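3.2 Erhebung der Umlaufzeiten

Grundlage der Auswertung sind 133 Umläufe von Mehrwegbehältern zwischen dem Lager Rakberg und den Abnehmern in Skustano. Erfasst wurden Ausgang, Rückkehr und Reinigung. Umläufe ohne Rückbuchung blieben unberücksichtigt.
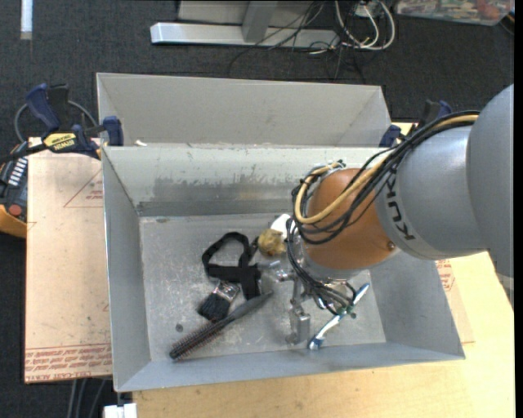 Wie lange bleibt ein Behälter beim Abnehmer? Im Median 15 Tage, gerechnet von der Ausgangs- bis zur Rückbuchung.

Abb. 7: Offener Metallbehälter, grau.

Die Streuung zwischen den Abnehmern ist erheblich. Nisbet führt sie auf unterschiedliche Pfandregelungen zurück; unsere Daten stützen dies nur teilweise (vgl. Abschnitt 4.1).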